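**Automation in a shared workplace kitchen: effects on staff roles**
Project report, group 4. Authors: Mahfuz Sikder, Kristaps Jõgi. Supervisor: Margus Laur.

## 1. Background

Trolbridge runs serviced offices with a staffed kitchen on each floor. Kitchen attendants prepare hot drinks, reheat meals, clear the counters and load the dishwashers. The company plans to move part of this work to a robot arm fitted at the counter, controlled by software called Nosine. At the time of writing the arm has been tested only in simulation. Our project studied how the attendants' work would change if the simulated tasks went live, and what they think of the plan.

We used three sources: the task logs kept by the attendants, interviews with 3 of them and their shift lead, Žydrūnas Luik, and the run records from the simulator. The logs cover April and contain 637 entries.

## 2. Tasks in scope

The log entries were sorted by hand. Each of us sorted the full set, and disagreements were settled by going back to the attendant who made the entry. Reheating and cup handling made up 108 entries. These are short tasks, but they interrupt longer ones. Attendants told us that a request for a reheat often arrives while they are wiping down or checking a delivery, and that they lose their place in the longer job.

Nosine treats each of these requests as a chain of steps: open the door, place or remove the item, close the door, set the dial, start. A step counts as passed when the simulator reports the object inside its target area. The shift lead pointed out that a human attendant also checks things that are not in the chain, such as whether a lid is vented or a container is safe to heat. We come back to this in section 4. 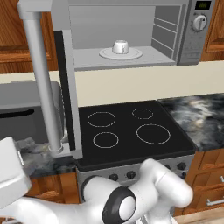

The main question for the staff side of the project was which steps would remain with a person. Luik went through the chain with us and marked each step as "robot," "person" or "either." He marked placing an item as "either," with a note on cups. In the simulated kitchen the cup stands upside down on the turntable with the microwave door open, and he said that an attendant who saw this would take the cup out and turn it over before doing anything else. The position test in Nosine has no rule for orientation, so a cup inside the target area passes whichever way up it is. Someone has to write that rule, and the attendants are the people who know what it should say. None of them had been asked before our interviews.

## 3. Interview findings

**Workload.** All the attendants expected fewer interruptions. One of them, Evaristo Lo Presti, doubted that the total work would drop. He expected the time to go into clearing stopped runs and cleaning the arm, which sits close to the sink and the cooktop in the planned layout.

**Space.** The arm takes up the standing room in front of the stove. Attendants now share that spot, stepping aside for each other without much talk. With the arm there, one person has to wait until it has parked. Lo Presti asked how he would know that it had parked. The current plan gives a status message on a tablet by the door - too far away to read from the counter.

**Skills.** The company has offered a training session of 47 minutes on stopping and restarting the arm. The attendants considered this enough for stopping it and too short for restarting it, because a restart means telling the software which step was last completed.

**Job titles.** The draft plan changes "kitchen attendant" to "kitchen operator" with no change in pay grade. Opinions were mixed. Luik objected to the title on the grounds that most of the job would stay the same.

## 4. Discussion

The log data support the claim that the selected tasks are frequent and easy to separate from the rest. They do not show how long each task takes, as the attendants record only a start time. We therefore cannot say how much working time would be freed, and the saving given in the draft plan could not be checked.

The unwritten checks are the larger problem. Lids, containers and cup orientation are handled by attendants as a matter of habit and do not appear in the logs at all. If the task chain is built from the logs, these checks will be missing from it. A similar point came up in last year's report on the Misus stockroom, where label checks were left out of the picking routine and had to be added later by the night shift.

## 5. Recommendations

- Have an attendant review every task chain before it is approved.
- Add an orientation rule for cups and bowls.
- Put a parked/moving light on the arm base, visible from the sink.
- Record end times in the task log for at least one month before installation.
- Split the training into two sessions, with the restart procedure practiced on the simulator first.

## 6. Limits

The interview group was small and came from one floor. The simulator kitchen is a general model and does not match the Trolbridge floor plan; counter depth and door swing in particular will differ. Simulator records were supplied to us by the integrator, Ramanauskas, as summaries, and we did not have access to the raw runs. The interview guide and the sorting rules for the log entries are in Appendix A.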